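Is the decorative pillow worth it?

By Paavo Harju

A bed needs a sheet, a comforter and something to put your head on. I remain unconvinced about the rest. Vainio will sell you a small cushion for $50 and call it a finishing touch, and every morning somebody has to finish.

I tried it myself from February on, with 4 of them. They went on the floor at night and back on the bed after coffee.

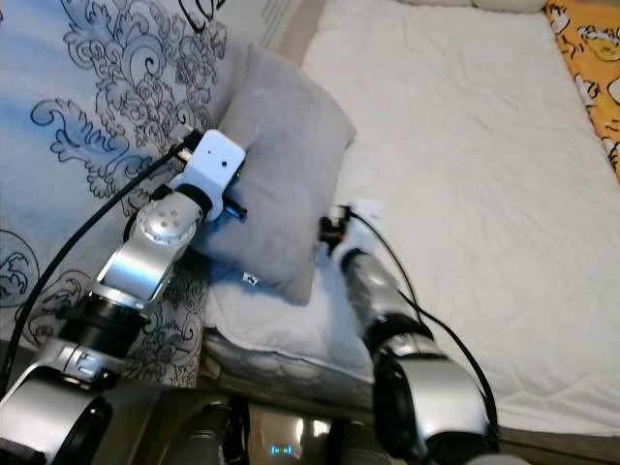 The usual defense is that a small gray cushion pulls a patterned comforter together. Maybe. I would like to hear that from a person who doesn't sell cushions. Guests have never mentioned mine, except to ask where they should put them. Two now live in the closet, and I sleep the same.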